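Reading a corruption prosecution: notes for session four

You were asked to bring the Amcombe judgment. If you have only read the press summary, please read paragraphs 1 to 106 before the seminar, because the summary leaves out the part where the case nearly fell over.

The facts in short. A planning officer at Amcombe was charged with asking for an advantage in return for confidential papers on the Leltow harbour contract. No money was shown to have changed hands. The prosecution said it didn't need to show that, and on the law as it stood the prosecution was right. A request is enough. So is a promise, if it is tied to the duty of the office. Whether it should be enough is a question I leave to you, though you may guess from my tone that I have doubts.
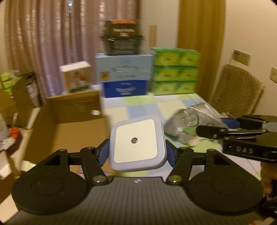

Most of the evidence was intercepted calls, and I want you to be suspicious of transcripts. The court was handed 2735 pages of them. The passages read aloud in court filled 10. Who picked those 10, and what was on the page before each of them? The defence asked, and got an answer I would call polite. A transcript has no tone of voice. It has no pauses unless the typist puts them in, and a joke between old friends looks like an instruction once it is typed. Labels do some of this work too. The gripper at the right has DAS in white letters on its side, and a witness who read that out in court would have told us what was printed there and nothing about who used it or what for. The word "the favour", written by a police clerk in the margin of call 106, was treated by the trial judge almost as if the accused had said it. Look for the place where that happens. It is easy to miss.

Now the question of privilege. Two of the calls were between the officer and his solicitor. The rule you learned in your first year is that such calls are protected. The rule you will meet in practice has an exception for calls that themselves further a crime, and the exception is usually argued backwards: the call is listened to, it sounds bad, and so it is said never to have been protected. Ask at what moment the investigators knew enough to go on listening. The judgment gives that one sentence.
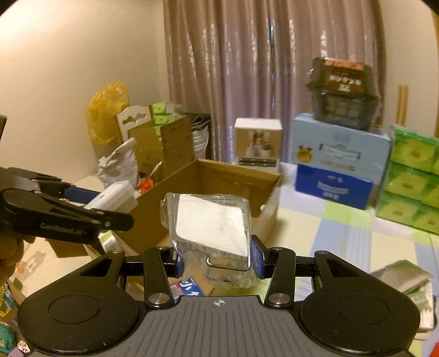 Rocío Vallejo wrote to me after last year's session to say I was being unfair on the judge. Her point was that a court can't rule on material it has never heard, so somebody has to listen first, and the fairest person to do it is a judge sitting apart from the trial. I accept that as a description of a good system. I am less sure it describes Amcombe, where the listening was done by the same unit that brought the charge.

On sentence. The prosecutor asked for four years, half of it suspended. Press reports called this harsh, then lenient, depending on the paper. Remember that a request for a sentence is a request. It binds no one, and prosecutors know how a number sounds on the evening news. The court in Ha, in a case on much the same facts, imposed a fine of 1000 and a ban from office. Compare the two and try to explain the gap without using the word "deterrence" – I have read enough essays that use it as a full stop. 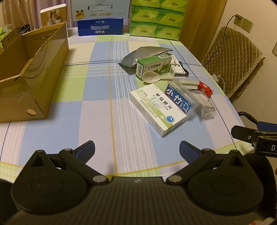 Camunholm Law Evening Course, tutor's copy

For the seminar, prepare a short note on one of the following.

Was there a real link between the request and the officer's duties, or did the court assume one from his job title?

Should the two solicitor calls have gone in? Deal with the exception properly and say who carried the burden.

Is the Ha decision any help, given that the accused there admitted the request in March, before charge?

One side of paper. Quote the judgment itself and give paragraph numbers. Newspapers may be cited for what newspapers said.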